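Shop > Kitchen and Laundry > Benchtops > Vodine Solid Benchtop

Vodine Solid Benchtop
Made to order by Skudlow Joinery Supplies

Last updated: February

The Vodine is a solid-surface benchtop for kitchens, laundries and workrooms. It is the same material all the way through, so a scratch or a small chip can be sanded out and the colour underneath matches the colour on top. It comes in a matte finish as standard. A satin finish can be ordered but shows fingerprints more, particularly in the darker colours.

Tops are supplied cut to size, with the front edge finished and the back edge left square. If both long edges will be seen, as on an island or a peninsula, tell us when you order and we will finish both. There is an extra charge for this and it can't be added once the top has left the workshop.

Thickness

The Vodine is sold in two thicknesses. The 12 mm sheet is meant to sit on a full substrate, and we don't recommend it for any span without one. The 17 mm sheet can go straight onto cabinets, provided the cabinets are level and there is a rail at the front and the back. Over a dishwasher or an open knee space, use the 17 mm with a steel support bar.

Colours

Chalk, Light Grey, Harbour Grey, Slate and Black. Colour varies slightly between batches. If your job needs more than one sheet, order everything together so it can be cut from the same batch. We can't match a new sheet to one bought in an earlier order.

Samples are free. They are 100 mm square and cut from current stock. Look at the sample in the room where the top will go, in daylight and again at night with the lights on. Light Grey in particular looks warmer under a yellow globe than it does in the showroom.
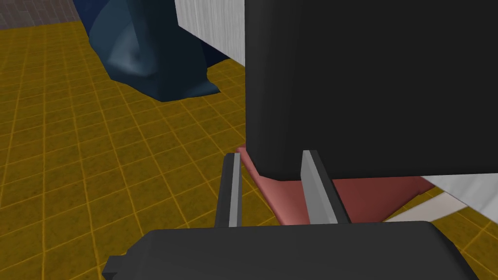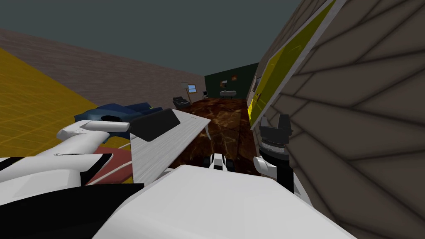 Joins and cut-outs

Joins are glued with a colour-matched adhesive and sanded flush. In the lighter colours they are hard to find once finished. In Slate and Black a fine line may be visible when you look along the bench toward a window. We place joins away from sinks and cooktops wherever the layout allows it.

Inside corners of cut-outs must have a radius of at least 6 mm. Square inside corners are a weak point and will void the warranty if they crack. Undermount sinks can be fitted in the workshop or on site. Send us the sink itself or the maker's template; a drawing copied from a website isn't enough.

Splashbacks

Upstands are available in every colour and are cut from the same sheet as the top. If you are tiling down to the bench instead, leave a small gap along the bottom row and fill it with flexible sealant. Grout will crack there as the bench moves with the seasons.

Care

Wipe down with warm water and dish soap. For tea, turmeric and red wine, use a mild cream cleaner and a soft cloth, working in circles. Don't use bleach at full strength, oven cleaner or paint stripper. Always put a trivet under hot pots. The surface will cope with a warm plate but a pan straight off the element can leave a permanent mark.

Use a cutting board. Knife marks can be sanded out, but the sanded patch will look a little different until the rest of the bench has had some wear. The Broreck care kit includes two grades of pad and a bottle of cleaner, and is sold separately.

Delivery and fitting

Tops are delivered flat on a timber frame and need two people to unload. Store them flat, indoors, and let them sit overnight before fitting. Check the top against your order before it is installed, as we can't accept claims for size or colour after that.

We don't fit tops ourselves. Zeleke Installations covers most of our delivery area and quotes separately. Your own cabinetmaker is also welcome to fit the Vodine using the printed guide packed with each order.

The workshop is closed to visitors on Friday afternoons.

We use cookies to remember your cart and your saved samples. By continuing to browse you agree to our cookie policy.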